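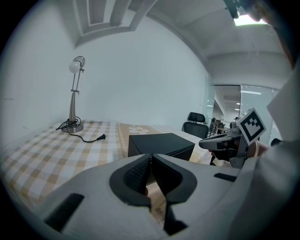 May 2020

Slow morning. Put the checked cloth on the table, the yellow and beige one with the row of white flowers in the border. It came from the market in Talport and I had forgotten I owned it until I went looking for pillowcases. The table marks easily and I am tired of coasters.

Brought the silver lamp out as well. It has lived in the hall cupboard since we stopped using the back bedroom, and I had been reading by the ceiling light, which gives me a headache by nine. The socket nearest the table is taken up by the router, so for now the lamp stands there with its flex trailing over the cloth and the plug lying flat. I need an extension lead. Golix has them for 15 pounds with delivery, but the wait is 14 days. The ironmonger on Mundell Road is doing collections from the door, so I will ring there first.

The black box is meant for the letters and the receipts. At present they are in two carrier bags and a shoebox with no lid. I started sorting them in February and gave up at the gas bills. Anything before the boiler was changed can go, I think, except the guarantee for the boiler itself — I have not found that yet.

The office chair stays on the far side of the table. I tried it by the window for a week and the sun was on the screen until after lunch. My back is better for the chair, although it looks wrong in a room where people used to eat.

Walked as far as the reservoir and back before tea. Cold wind. The Chiang bakery had a queue along the wall, well spaced out, and I didn't join it. Made soda bread instead with the last of the buttermilk. It was heavy in the middle but fine toasted.

Paid the water bill, 89 pounds. Wrote the reference number on the back of an envelope and must copy it somewhere sensible.

Still to do: extension lead, a spare bulb for the lamp, ring the surgery about the repeat prescription. The seedlings want moving to bigger pots but I have no compost — might ask next door.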